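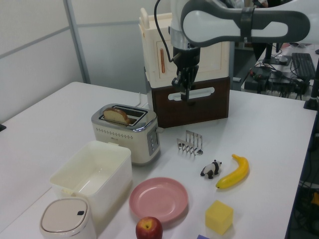
Projects > Benchtop > Okuvine

Readme | Tasks | Wiring | Log | Contact

# Okuvine

Okuvine is a one-arm tabletop setup built in the Sunitstead shared workshop, plus the recordings made on it. We wanted an arm that could handle breakfast things, and we wanted to build it on evenings and scrap. It works far better than we had any right to expect!

## What you get

- 585 recorded episodes, across 16 tasks
- one fixed camera view, with joint positions and gripper opening logged alongside
- the control code (the part we call Wetano) and the calibration scripts

## Tasks

Most tasks use a cream and chrome toaster with two bread slots, a metal toast rack, a pink plate and a small wooden cabinet with a door. Bread into a slot, bread out of a slot, bread onto the plate, cabinet door open, cabinet door closed. The rest are pick and place with whatever lives on the table: a toy banana, an apple, a yellow foam cube, a panda figurine. The panda is everyone's favorite — it stands on four legs and tips over in wonderful ways.

The toaster is never heated. Please keep it that way if you copy the setup.

## Running it

1. Power the arm, then start Wetano.
2. Run `calibrate` with the table clear under the gripper.
3. Pick a task name and run `record` or `replay`.

Replay drifts by about 2 mm after a long session. Run `calibrate` again and it goes away.

## Known issues

- The cable along the arm can snag if the wrist turns too far. Leave a generous loop.
- Two tasks have the old gripper timing. They're marked `old_grip` in the index.
- Lighting changes a lot between afternoon and evening recordings. We left it in.

## Next

A second camera, hopefully by June, and a softer fingertip. If you build one of these at home, send us your episodes — we'd love to run them here.

Related

- Evangelista: gripper fingertips you can print
- Wetano control notes
- Sunitstead workshop: booking the long bench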